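Foldale
Teach a robot arm from your desk

Products / Teaching tools / Foldale

Foldale is a hand controller and a piece of software that let you drive a robot arm through a task while every move gets recorded. Pick up the grip, squeeze the trigger, and the arm follows your wrist. It works with a real arm on a bench or with a simulated one in a virtual room, and the two feel so close that we still enjoy switching between them!

Most people start in simulation. You can knock things over all afternoon and get everything back with one button, and a new operator is usually recording usable runs after 10 practice tries.
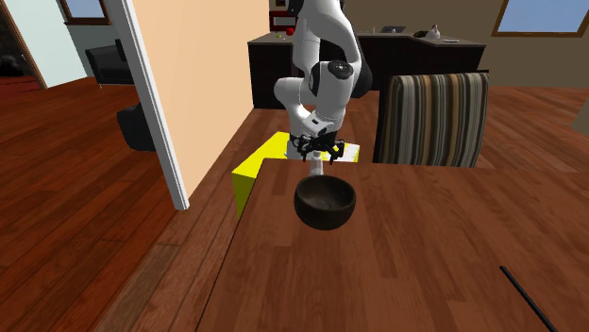 Lining up over the bowl in a simulated room.

What's in the kit

Hand controller with trigger and thumb wheel, 153 grams
Tracking base and desk clamp
Foot switch for start, stop and discard
Foldale software with the Clarnis room set
Cable, 69 inches

The foot switch was Said El-Sayed's idea, and it changed the way all of us work. Both hands stay free, you tap once to begin a run and once to end it, and a long press throws the run away before it ever reaches the disk.

Recording a task

Choose a room, choose the objects, and start moving. Foldale saves joint positions, gripper opening and every camera view you have turned on, all on one clock. Scenes can be reshuffled between runs, so the same pick is never learned from a single spot on the table. The thumb wheel slows the arm down for the fiddly parts – try it on a narrow grasp and you will probably leave it there for a while.
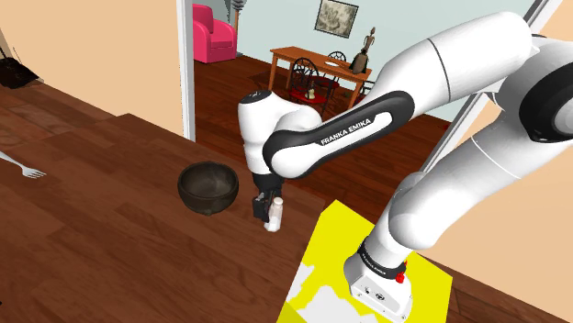 Grip control is the part we have worked on longest. The trigger is proportional, so the fingers close as slowly or as quickly as your own finger does, and a light buzz in the handle tells you when contact is made. Small, rounded things are where you feel the difference. With a short bottle held between the two fingers and a bowl only a small gap away, you want to make little corrections without letting go, and the controller is lovely for that.

Storage and export

A project holds up to 1000 runs. You can trim, tag and replay any of them, then export the whole set or only the tags you want. Projects made with the older McIver controller open without conversion.

Foldale is put together and tested in our Stutelton workshop. The next room set arrives in March – kitchens, mostly, with lots more drawers to open.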